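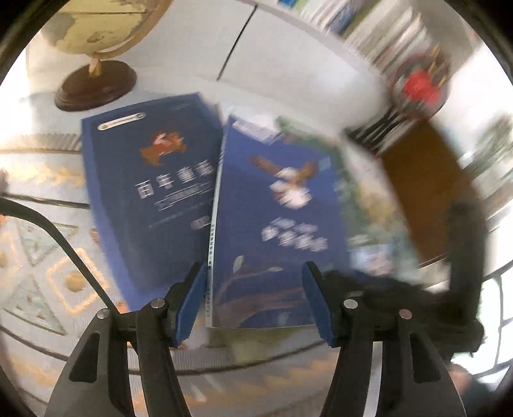

Two of the dark blue ones, on the rug.

I started on the children's books in May and have got as far as the Chinese ones. The title on the rabbit cover is 百年童话, which I read as "a hundred years of fairy tales". My Chinese is slow, so one story takes me most of an evening with the dictionary open.

They will go on the low shelf by the window. I measured it at 400 mm deep, so there is room for a second row behind – though things in a back row tend not to get read. The paperbacks are moving to the hall.

So far 17 books are in the bag for the charity shop and 3 are waiting for glue on the spine. The rabbit and the bird are staying. I'll do the atlases next, once I've cleared the bottom shelf.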